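Rornbridge文化服务中心
社区物品共享仓招募启事:仓务专员及共建体验参与者

Rornbridge文化服务中心下设的Algate社区物品共享仓现面向社会公开招聘仓务专员,并同期征集共建体验参与者。共享仓为周边居民提供工具、桌游、手工材料及节庆用品的借用服务,现有在册物品327种。为适应服务时段延长的需要,经中心研究决定,现将有关事项公告如下。

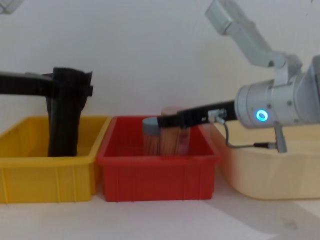

一、招聘岗位及人数

仓务专员,5名。其中Algate主仓3名,Jidham分点2名。录用人员与中心签订为期一年的劳动合同,试用期按国家有关规定执行。合同期满后,经考核合格且双方协商一致的,可以续签。

二、岗位职责

(一)负责物品的接收、登记、分类和上架,保证账物相符。
(二)负责借出与归还手续的办理,向借用人说明使用期限、保管责任及赔偿办法。
(三)负责归还物品的检查和清洁。发现缺件、破损的,应当在当日登记,并转交维修组处理。
(四)每月末参加盘点,按要求填报盘点表。
(五)协助组织手工课、工具使用讲座等社区活动。
(六)完成中心交办的其他工作。

仓内小件物品实行分箱管理,各分点不得自行变更分类。新到物品在编号完成之前,一律存放于待检区,不得外借。

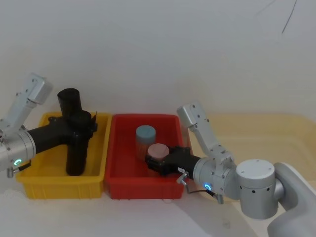
主仓开放时间为上午10时至晚间8时,实行两班轮换。Jidham分点仅设日班,遇节庆用品集中借用时期,由主仓统一调配人员支援。应聘者请在报名表中注明可接受的班次,未注明的视为服从安排。

三、应聘条件

(一)遵纪守法,品行端正,具有较强的服务意识。
(二)高中或中专及以上学历。
(三)身体健康,能够胜任搬运、整理等体力工作。
(四)能够熟练使用常用办公软件,普通话表达清楚。
(五)具有图书馆、仓储、物业或社区工作经历者,在同等条件下优先考虑。

四、薪酬待遇

薪酬由基本工资、岗位津贴和年度绩效三部分构成,具体标准在面试时告知。中心依法缴纳社会保险和住房公积金,提供工作餐及工作服。入职人员须参加由Chettiar培训部承办的岗前培训,内容包括登记系统操作、借还流程、消防安全和投诉处理,培训期间工资照发。

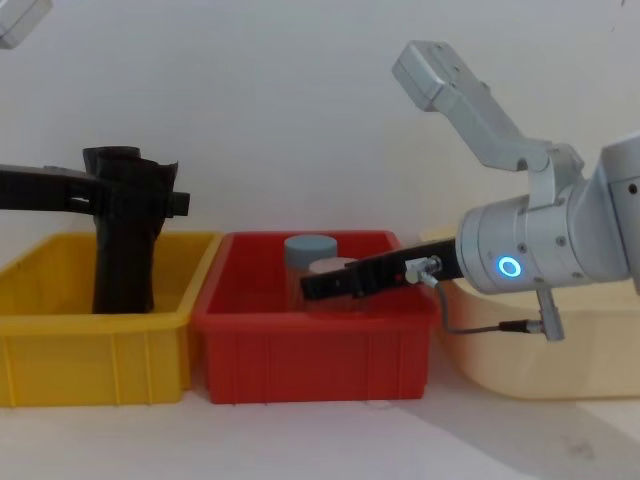 培训结束后进行书面测验和现场操作考核。考核未通过者可补考一次,补考仍未通过的,不予安排独立值班。培训资料属内部文件,请妥善保管,离职时须一并交回。

五、共建体验参与者征集

为完善借还流程和分类目录,中心同期征集共建体验参与者35名。凡年满18周岁、居住或工作在Algate及Jidham片区的居民均可报名,无需相关经验。

参与者须在6周内完成以下事项:每周借用并归还物品不少于一件;填写借用记录表;出席期初和期末两次座谈。中心免收参与者体验期内的借用押金,并于期末座谈后发放交通补贴。中途退出的,应当及时归还所借物品,交通补贴按实际出席座谈的次数计发。

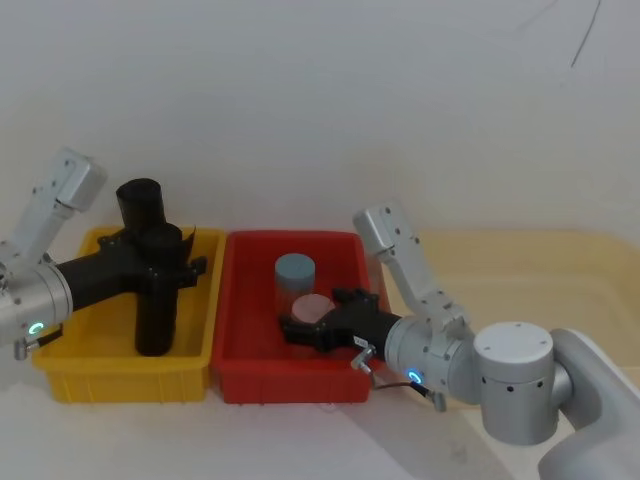 参与者提交的意见由中心汇总整理,仅用于改进服务。个人联系方式不对外公开,体验期结束后按中心档案管理办法处理。家庭成员可共同参加,但每户以一名登记人为准,座谈亦由登记人出席。

六、报名方式

(一)现场报名:携带本人身份证件原件及复印件,到主仓一层服务台领取并填写报名表。应聘仓务专员的,另须提交学历证明和个人简历。
(二)信函报名:将上述材料寄至Rornbridge文化服务中心人事科,信封左上角注明“共享仓应聘”或“共建体验”字样。

仓务专员岗位与共建体验不得同时报名。报名受理至2月底截止,信函以寄出邮戳为准。

七、选拔程序

仓务专员的招聘按资格审查、面试、体检、公示、聘用的程序进行。通过资格审查的人员,由人事科电话通知面试时间和地点。共建体验参与者按报名先后顺序确认,额满后转入候补名单,有人退出时依次递补。

报名人员应当对所提交材料的真实性负责,弄虚作假的,一经查实即取消资格。报名材料恕不退还。本启事由Rornbridge文化服务中心人事科负责解释。

Rornbridge文化服务中心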